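Mastton mayor's race: what I made of the debate

14 May 2018

Well, I went. I know some of you watched the livestream from your couch and I don't blame you, but I wanted to be in the room for the only debate of the Mastton mayoral race, so I got there early and grabbed a seat by the radiator (mistake).

If you missed it, Karine Lemieux and Raymonde Gosselin had 40 minutes to go at each other, and they used most of it on the Illotcombe bridge. I get it, the bridge is the big one. But four questions out of the first five? I had a whole list of other things I was hoping to hear about, and bus service didn't come up until the closing statements!

Lemieux had the better night, I think, at least for the first half. She knows the budget cold and she doesn't mind showing it. When the moderator asked why the bridge repairs stalled in April, she went right through the council votes in order and said which ones she regretted. I don't hear that very often from somebody who is already on the council. Gosselin kept going back to her line about "a city that answers the phone," and it got a nice hand the first time and a smaller one every time after that.

Then they got to the Zacharias lot, and things got lively. Gosselin wants the city to buy it and put in housing. Lemieux wants to lease it out and keep the parking. Gosselin asked her flat out whether she had talked to anybody on the streets right behind it, and Lemieux took a long drink of water before she said she had been meaning to. Ouch. That was the moment people were talking about on the way out to their cars, at least the people I walked out with.

I'm still not sure where I land on the lot myself. I park there. I also have a niece who can't find an apartment in town for what she makes, so there you go.

A few of you wrote in to ask about turnout. The last time we picked a mayor, 3617 people voted, and the winner got in by 228. So please don't tell me your vote doesn't matter, because I will send you those two numbers again. If you've moved since then, even just across the street, check your registration now and don't leave it for the last week. I did that once and spent a lunch hour on hold.
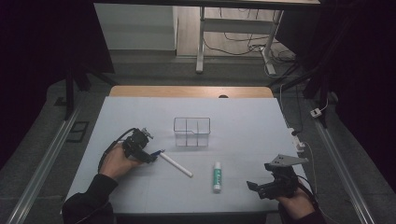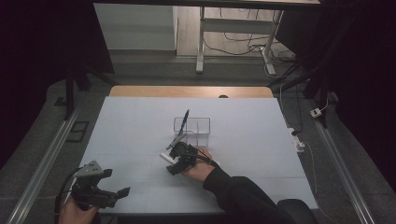 Back to the debate for a second, because I left out the sign business. Somebody in the audience asked both of them about the Plaketti signs, the big ones that went up along the river road with no name at the bottom saying who paid for them. Both candidates said they had nothing to do with it. Lemieux said she'd like to see a local rule that makes people put their name on things. Gosselin said she'd sign that tomorrow – it was just about the only thing they agreed on all night.

I've asked the clerk's office what the rule is right now and I'm waiting to hear. If I get an answer before the next newsletter I'll send a short note around. And keep the letters coming, even the grumpy ones. I read them all, usually with my coffee.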